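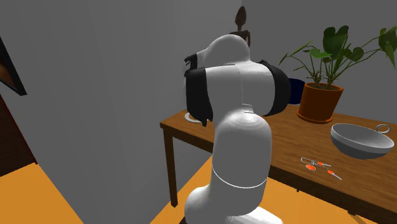

Dining table gets sticky every time it rains
Posted by Cirilo Jaramillo, September 30, 2018
Home & Furniture > Wood

I bought a secondhand dining table from a place in Trerport that also sells bait, so I went in with open eyes. Paid 100 dollars. The top looked great in the store and great at home for a while. Then in March the weather turned damp and the finish went tacky. Put your forearms down to read the mail and you have to peel yourself off.

I've wiped it with dish soap and warm water. I've wiped it with vinegar, on the advice of the internet, and now it's sticky and smells like a salad. The legs are fine. The underside is fine. My brother-in-law says sand the whole thing to bare wood, but he says that about most things, including a door I was happy with.

Is there anything short of a full refinish? I don't know what the finish is. The seller said "the original," in the voice of a man who had just decided that.

Hinata Oda
3 replies in this forum

Find out what you've got before you buy any products. Dab a little denatured alcohol on a hidden spot with a cotton swab. If it softens in a minute or so, it's probably shellac. If nothing happens, try lacquer thinner the same way (windows open, no candles).

My guess is old furniture polish and hand oils, because the legs are fine and nobody eats off the legs. Get some odorless mineral spirits and a pile of rags you don't love. Wipe a small area, turn the rag, wipe again. If the rag comes up brown, keep going until it doesn't. Lay the rags flat outside to dry afterward, don't ball them up in the trash.

If it's still gummy after that, the finish itself has gone soft and the top needs stripping. Just the top, though. Sand lightly with 220 once the stripper residue is off, and leave your brother-in-law out of it.

And stop with the vinegar.

busley_bill

had same thing. put a tablecloth on it. 271 posts on this site and thats my best one

Cirilo Jaramillo

Mineral spirits it was. First rag came up the color of gravy. I've done one end and my elbows come off it like a normal person's. The other end is for guests until I buy more rags.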